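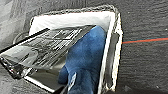 Wrist camera view: blue finger, clear plastic, white tray.

Rellach Tray Set

Hello from the Hultbridge student robotics club! Rellach is our first shared dataset, and we're really happy to have it out. It covers one job, moving thin plastic packaging and other floppy things in and out of a tray. We picked it after a February meetup in Gurkholm, where every team could stack blocks and hardly any could handle a bag.

What you get
854 episodes for training
121 episodes held back for testing
Wrist video, joint positions and gripper opening for each one
A short text label per episode, typed by whoever was driving

Getting started
Unpack everything into one folder and run check_files.py first. Then try play.py with an episode number – it shows the video and the gripper trace side by side, and it's a fun way to get a feel for the data.

Known problems
Clear plastic throws a lot of glare, and printing on it often blurs. Depth is not included. Episodes below 200 use an older label style ("bag out" and "take bag out" mean the same thing).

Thanks to the Kodikara makerspace for bench time. Found a bad label? Send us the episode number and we'll fix it in the next release!

Last updated Sep 11, 2024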